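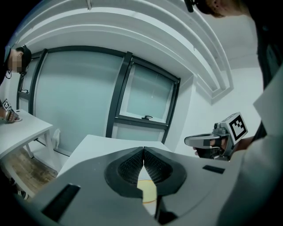 Fig 1. Group session from the wrist camera of one gripper. Two more hand-held grippers in use behind, each with a marker block.

Teaching by hand: collecting table clearing demos with hand-held grippers
Final project report, Group Terkside
Aaliyah Sutherland, Trevor Nguyen, Gaétan Kennedy
Supervisor: Natalie Birkett
Submitted 05/08/2022

1. What we were trying to do

Get a robot arm to pick up a small dish and put it down somewhere else, learned from people doing it. No joystick, no dragging the arm around. The person holds a gripper with a camera on it and just does the job. Later the arm gets the same kind of fingers and the same camera view and a trained policy tries to copy.

Original plan was remote control with a gamepad. Trevor got that running in May and it was painfully slow, you spend most of the time lining up the wrist. Dropped it after the second week. The gamepad code is still in the repo under old_teleop, please don't mark it.

2. Setup

White tables, small dishes, hand-held grippers with a trigger handle. Squeeze and the fingers close, let go and they open. Each gripper films its own fingers through a very wide lens, so straight edges come out curved and the corners of the picture are black. We did not undistort the video before training. Probably should of tested both.

The marker cubes are for tracking. A camera that can see the black and white pattern can work out where that gripper is and which way it points. Trouble is your hand sits right under the cube, so it is easy to tip it out of view without noticing. Gaétan wrote a script (named Jinitz, don't ask) that goes through a recording and flags any stretch where the marker is lost for too long.

3. Collecting

Target was 200 demos. One demo = start with fingers open, go to the dish, close, lift, move, set down, open, back off. Working as a group was much quicker than one at a time. It also made the data messier: other people's arms and grippers are in the background of nearly every recording. We left them in. Natalie's view was that a bit of mess behind the task might help the policy ignore it. We can't prove that either way, no clean set to compare with.

Rules we settled on after the first afternoon:
Say "start" and "done" out loud so the labeller can find the cuts.
Slow near the dish. Fast hand = blurred fingers.
Never shake the gripper to get unstuck, scrap the demo.
Come at the dish from the side, fingers low. Straight down hides the rim.
Check the marker is facing the tracking camera before you say start.

4. What went wrong

17 demos thrown out for lost markers. More thrown out for bad labels, mostly mine (Aaliyah), I cut the endings too early and the fingers never opened. The policy learned exactly that and held on to the dish forever. Re-cut everything in one night, retrained, it let go.

Also we each grip differently. Trevor comes in from the left every time, Gaétan hovers for ages first. The first policy would hover, drift left, hover again. Faustino Cuevas from the year above told us to write down a single approach and stick to it, which is where the side approach rule comes from. Wish we'd asked sooner.

5. Results

50 test runs on the arm with the final policy. Good when the dish starts well in on the table, poor when it is close to the edge, where the fingers tend to go past the rim and close on nothing. Most of our demos have the dish in the middle so no surprise. Full table of runs in Appendix B.

6. If we did it again

More dish positions, specially near edges. Agree on the grasp on day one. Run the marker check after each session instead of at teh end. Somebody other than the person who recorded a demo should label it.

Appendix A: label format
Appendix B: test runs
Appendix C: who did what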